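Search this book
Enter keywords

CHAPTER 2
Fingertips First: Learning to Grip in the Shared Workshop

When we opened the workshop at Stillgate, in a unit with one good bench and a kettle, I supposed that the hard part of building a robot would be the arm. I spent most of January fretting over joints and cable runs, and quite enjoyed it, and gave the gripper hardly a thought — it was only two fingers, after all, and I have had fingers all my life! By the time the arm could reach across the bench and stop where I had asked, I had filled 262 pages of a notebook, and the gripper had a single page near the back.

So this chapter begins at the far end of the machine, where it meets the world. If you are building the Nautiyal arm alongside the book, you can leave the shoulder and elbow as they were at the end of Chapter 1. We shall be working with tape, scissors and scraps of soft stuff, on a plain pale surface where small things are easy to find again. 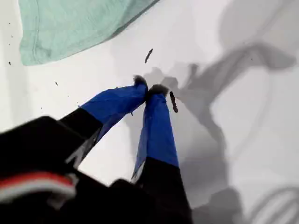 Tape was a mistake in the first place, according to a reader in Liltolville who worked through an early draft, and a builder would do far better to cast the fingertips in rubber and be done with it. Tape creeps, the letter went on, and a finger that has crept by a hair will miss a seed every time.

I have a good deal of sympathy with that, and casting has a section to itself later on. But blue tape and a tuft of something fuzzy can be changed in the time it takes the kettle to boil, and a beginner will want to change them often (I certainly did, sometimes three or four times in an evening). Start with the tips nearly touching and nothing between them, and note the closing value your controller gives. Mine was 747. Yours will be different, and you will want it written down before you reach Exercise 2.

Text and drawings © Stillgate Workshop, June 2024 | Contact | Back to top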